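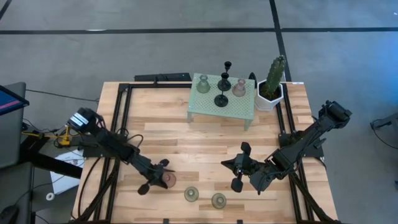
I have been trying to read a 586-page novel since June and I'd like some credit for it, please. It's called Sula, which is also the name of the island it's set on, and it was pressed into my hands by my brother-in-law Guido Donati, who cried at it on a train and wanted company.

The first 90 pages are weather. Fog, then sleet, then a sort of brown drizzle that gets a whole chapter to itself. I nearly gave up at the drizzle. But then Bortolotti turns up, the priest with the bad knees, and suddenly I was reading in the bath and letting the water go cold! He's rude to everyone and he steals eggs. I'd read a whole book about him and the eggs.

My trouble is that I only read in bed, and I last 6 minutes. I wake up with the lamp on and the book on my face (it's a hardback, so I do notice) and then I have to go back and find the last bit I remember. I've read the scene with the ferry so many times I could play all the parts.

So I've started taking it on the number 27 bus into Humstead instead. It's a slow old route, it goes round by the hospital and the garden centre, and if I sit upstairs I can get through a chapter each way. I did miss my stop when Gonov finally came back from the mainland — no spoilers, but I'd been waiting for that since the sleet — and had to walk back up the hill with my shopping bags, still cross with him.

I've got the last section to go. Guido keeps texting to ask if I've got to the lighthouse yet. I haven't, and now I'm dreading the lighthouse. If any of you have read it, tell me whether the priest is all right at the end. Just a yes or a no. I don't mind knowing, and I'll only skip ahead and look otherwise.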